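Usska robotics club, upstairs at Swanepoel, February

Caught Kagiso Gumede between heats, eating crisps. He's 13 and runs the gripper side of the team. Boglárka Juhász does the code and lets him do most of the talking.

The club has 5 members and one working gripper. "We had 2," says Kagiso. "Then Fludby happened." Fludby is the regional heat, last term. They came away with 114 points and a snapped finger.

What went wrong? "Everything was slippy. We'd practised on blocks, all hard and square. Then they give you bottles and tubes and that, and it just squirts out." Juhász shrugs. "I closed it harder. That was my fix. It was a bad fix."

So this year it's pads. Black ones, stuck on the inside of both jaws, cut with kitchen scissors. Kagiso did the cutting and gets a bit of stick for the edges. "They're fuzzy, so what. They grip."

The other change is what they practise on. No more blocks. People bring stuff from home and the odder the better, anything round, anything that gives a bit when you squeeze.
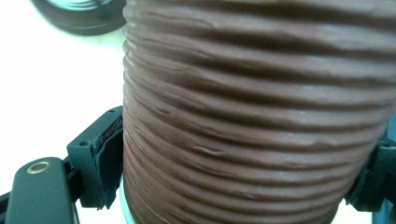 "Ridges are the worst," Kagiso says. "You think you've got hold and really you've got hold of one ridge." Juhász wants to come in slower and stop sooner. He wants more pad. They've been arguing about it since lunch and niether is budging.

Next is Berevora, bigger hall, proper judges. Do they fancy their chances? "Better than Fludby," says Juhász. Kagiso is allready back at the table, looking for the scissors.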